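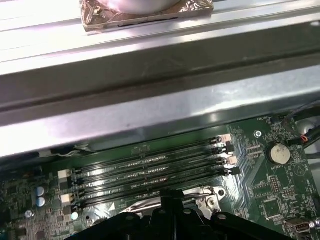

Chapter 10
Sorting and Taking Apart Desktop Computers

A desktop computer that no longer serves its owner still holds parts of value, and most of that value is tied to the motherboard. The motherboard is the large printed circuit board to which the other working parts connect. Students should learn to read one before they pick up a screwdriver. The memory area makes a good starting point. Four black slots lie side by side across the green board, each a narrow channel lined with small metal contacts, and all four are empty. A technician who receives a board in this state records the memory as absent and moves on to the coin-cell battery, the round silver part that sits in its own holder near the slots.

This chapter deals with the work carried out at the sorting bench. Chapter 9 covered intake, weighing and the removal of personal data. By the end of the present chapter, students should be able to name the main parts of a desktop motherboard, remove memory modules and the coin cell without damage, and decide whether a board should go to reuse, to parts recovery or to material recycling.

10.1 The Rilotdale Workshop

Many of the exercises draw on the practice of the Rilotdale repair and recovery workshop, which handles 3000 desktop machines in a normal year. Its bench procedures were written by Zubaida Marwat and later revised by Rocío Carhuamaca, who added the inspection sheet printed on page 246. Students will fill in a copy of this sheet for every board they examine.

The sheet has two parts. The first is completed by eye, with the board still in its chassis. The second is completed after the board has been lifted out and placed on a grounded mat.

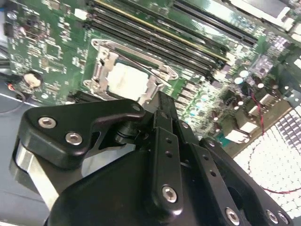 Inspection by eye is slow at first. Students tend to look only at the large parts and pass over the small ones, such as pin headers and retention latches. A broken latch may not stop a board from working, but it lowers the grade and must be written down. The same is true of scratches across the traces – even light ones.

10.2 Terms Used in This Chapter

Load plate: the metal plate that holds a processor in its socket.

Retention lever: the bent metal rod that locks the load plate in position.

Socket cover: a plastic piece that protects the contacts of a socket when no processor is fitted. It should remain in place until a processor is ready to be installed.

Header: a group of pins to which a cable is attached.

Students who have completed the May practical may proceed directly to Section 10.3.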